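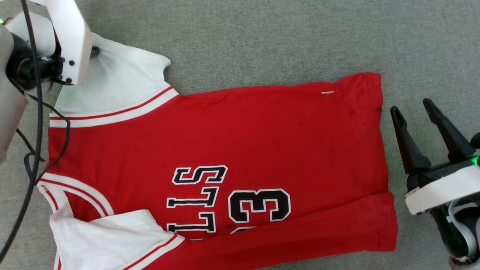 Erlinda Estrella wrote to us in December that her Vilitz mending kit had already seen off a hole in a school jumper, two loose hems and a pocket, and could she please have more of the dark green thread? She could! We now sell every colour on its own.

Vilitz Mending Kit, large tin

We love this kit. It has everything you need for small repairs at home, and it all fits in a tin you can keep in a kitchen drawer (ours lives next to the tea towels). The thread is spun for us by Lungu, and it's a lovely soft cotton that sits flat in the cloth and doesn't squeak when you pull it through.

In the tin:
20 cards of cotton thread
9 needles, sharp and blunt
11 iron-on patches, plain weave
2 darning rings, small and medium
Snips with a leather cover
Chalk pencil, white

The blunt needles are the ones to reach for with knitwear. For T-shirts and sports tops, go for the finest sharp needle and keep your stitches a bit slack, so the cloth can still stretch. Petrică Voicu's stitch booklet is tucked in the lid, with big clear drawings and a very good page on frayed edges!

Iron the patches on a cotton setting with a cloth over the top. They wash at 40 degrees once stitched round.

Refills: thread cards, needles and patches are sold singly. The Tedunach wool thread comes in the same colours and fits the same slots in the tin.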